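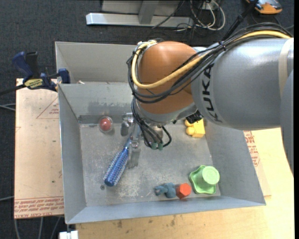
Gray metal bin on a wood tabletop: smudges, scratches, liner or no liner?

8 comments 21 shares

tablesaw_anika
I want opinions on the big open metal bin. It sits on the light wooden table and it's going to stay there, so please don't tell me to put it on the floor. Two problems.

First, the inner wall toward the back has a dark smudged patch along the lower part. Dish soap did nothing. A melamine sponge took a little of it off and then stopped.

Second, I'm worried about the tabletop. The table was finished in July with two coats of Dustum hardwax oil and I don't want to sand it again. Is a metal bin on oiled wood asking for trouble?

We mostly use it for kids' toys and odds and ends. The long skinny compartment in back gets the small stuff.
-- Anika Crenshaw

3 replies

gravelroad271
Smudge first. If it's scuffing from rubber or plastic, mineral spirits on a rag will lift it. Wipe it down afterward with soap and water and dry it. If it's bare metal that has discolored, mineral spirits won't touch it and you're into polishing.

For the table, put felt under it. Done.

bvirag
I disagree about the felt. Felt holds grit. I had felt pads under a heavy toolbox for a year and when I moved it there were dull rings in the finish, worse than if I'd had nothing. Use cork sheet, the thin kind sold for shelf liner, cut a little smaller than the base so it doesn't show.

Also, please ventilate if you use mineral spirits, and let the bin air out before any toys go back. I would try baking soda paste before I went to solvents at all.
Barnabás Virág

gravelroad271
Felt is fine if you vacuum it. People put felt under everything. Cork crumbles.

bvirag
Cheap cork crumbles. Mine is eight years old and hasn't.

2 replies

mudroom_marge
Does anybody else get bothered by the rims on these? They look thin. We had a similar open bin in the mudroom and I ended up running rubber edge trim around the top. It's the U-shaped stuff that pushes on. I got mine from Pfeiffer's, the hardware place on our main street, and it cost less than lunch. With kids reaching in I'd do that before I worried about a smudge.

tablesaw_anika
I ran a finger along the rim and it isn't sharp, but I take the point. Does the trim stay on without glue?

mudroom_marge
On the straight runs, yes. At the corners I cut a small notch on the inside so it would bend, and I put a dab of silicone on each one. Measure every side separately before you cut. If one of the sides slopes like your right one does, don't assume it matches the others.

1 reply

oldpinehouse
I'd leave the smudge alone. It's a bin. It gets things dropped in it all day. You'll clean it and in three weeks it'll be back.

What I would do is line the back compartment. Narrow spaces like that collect scraps and you can't get a rag down there. There's a little pale bit of something in yours already, over toward the left end. A strip of drawer liner on the bottom means you can lift the whole mess out in one go.

gravelroad271
Liner slides around. Double-sided tape at both ends or it bunches up.

oldpinehouse
Then you can't lift it out.

gravelroad271
You can lift it out, you just have to pull.

tablesaw_anika
Update, December 25, 2019. Quiet afternoon so I got to it.

Baking soda paste first, left on for half an hour. No real change that I could see. Then mineral spirits out in the garage with the door up. That got most of it on the left half of the wall. The right half is lighter but still there, and I'm calling it good enough.

I went with cork under it. Sorry, gravelroad. I had a roll in the closet from lining the kitchen shelves and it was free. Two strips, running front to back, with a gap between them. It doesn't rock and it doesn't slide when someone leans on the side.

Edge trim is ordered. I used the Clornonwood site and it'll be a week.

bvirag
Check under the cork in a month or two. New oil finishes can stay a bit soft, and cork will sometimes take a print of the grain. If it sticks anywhere, lift it and let the wood breathe a few days.

gravelroad271
Same goes for felt, and felt doesn't stick.

mudroom_marge
Post the trim when it's on. I want to know how you handle the spot where the divider meets the side. I never had a divider to deal with.

Share 21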